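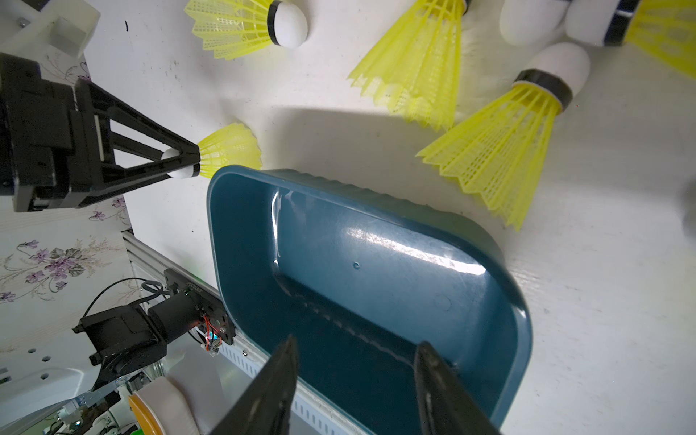

14 Aug 2018. Recall petition, Stonel ward, second day of checking. The clerk's office handed over the scanned sheets last night, 252 of them, and Dinesh Bandara and I split the pile by street. Checked sheets go in a blue plastic tray on the white table, the one with the rounded corners and the raised rim, and anything queried stays out on my side until we have both looked at it. Please keep to this. Yesterday two queried sheets went in with the checked ones and it took me most of the lunch hour to find them.

The petition needs 900 valid signatures from registered voters in the ward. We are not deciding whether it passes, that is for the clerk. We are only testing whether our matching method gives the same answer as a person reading by eye, so every sheet gets done twice.

Method today, same as Monday except for step on dates:
Read name and address aloud, other person finds the entry on the register.
Mark as match, no match or query.
Check the date beside the signature falls inside the circulation period. On Monday we took the date at the foot of the sheet, which is the circulator's date and no good for this.
Initial the log.

Results so far. Prirnska Road and the streets off it are finished. Main trouble is flats. The register has "Flat 8, Bepari House" and people write "8 Bepari" or only the building name. I have been calling these a match where surname and first initial agree. Dinesh would rather query all of them. We did 35 his way after the break and then the same 35 my way. Only one came out differently in the end, a father and son with the same initial, so I have given in and we query where there is more than one person of that surname at the address.

Software run: it rejected every signature with a hyphen in the surname. Found the cause, the register export drops the hyphen and closes the gap. Fixed in the import script, rerun going now. Old output kept in the folder marked Monday, do not use it.

Second problem not fixed. Borell Street was moved into the ward at the last boundary change and our copy of the register is older than that. Everybody on it comes up as not registered. Have asked the clerk for the current file. Until it arrives leave Borell sheets alone, both by eye and by machine, otherwise the two counts won't compare.

The councillor's agent rang at three asking how many we had thrown out. Told him we don't give out figures and passed him to the clerk. If he rings again do the same and write the time in the log.

To do:
Pencil signatures, ask whether they count. Rule sheet doesn't say.
Same person signing twice: we keep the first and strike the second, but the script strikes both. Needs changing before the September run.
New toner.
Dinesh out Thursday morning, I will start on the east side alone and he can do second reading after lunch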